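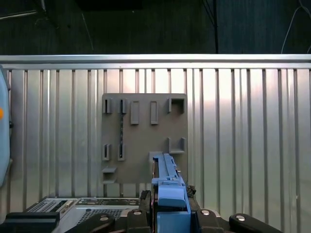 ## Everything gets a spot on the wall

Jun 25, 2023

I have finally done something about the tool drawer. You know the one. Mine was so full that opening it meant sliding a ruler in first to flatten whatever had popped up overnight, and I'd bought the same size drill bit three times (three!) because digging for the old one took longer than a trip to the store.

So now there's a gray pegboard on the corrugated metal wall, and I am a little bit in love with it. The ridges in the metal throw the light around like crazy in the morning, and the matte gray calms it all down. I did worry about mounting anything flat onto a wall that goes in and out like that, and my neighbor Vasco Quintela talked me into putting spacers behind the panel. Good call, Vasco. It doesn't rattle at all.

The holders are the fun part. They're gray too, and they come in all kinds of shapes: skinny ones with a slit, a boxy one with a square opening, a bracket shaped like a U that makes a nice little cradle, even a tiny ledge. I got mine from Hatden after reading more than 200 reviews, which is a ridiculous way to spend a Friday night, but there you go. Fiadzo has a similar set in white. I had it in my cart for a week and then chickened out, knowing what my hands look like after an hour of work.

I shuffled the layout around a lot before I liked it. The slotted holders started out at the bottom, and I kept bumping my knuckles, so a pair of them moved up to the top left. The square box went in the upper right corner and hasn't budged. The little ledge is down at the lower left, and I'm still deciding what deserves to live there. Pencil stubs, probably!

The light blue plastic tool is the one I reach for most, and it's such a cheerful color next to all that gray and silver. I'd like more blue on that wall, come to think of it.

Still on my list: the cables up above the rail, one black and one white, which I keep meaning to clip back. And the other drawer. We aren't talking about the other drawer until November.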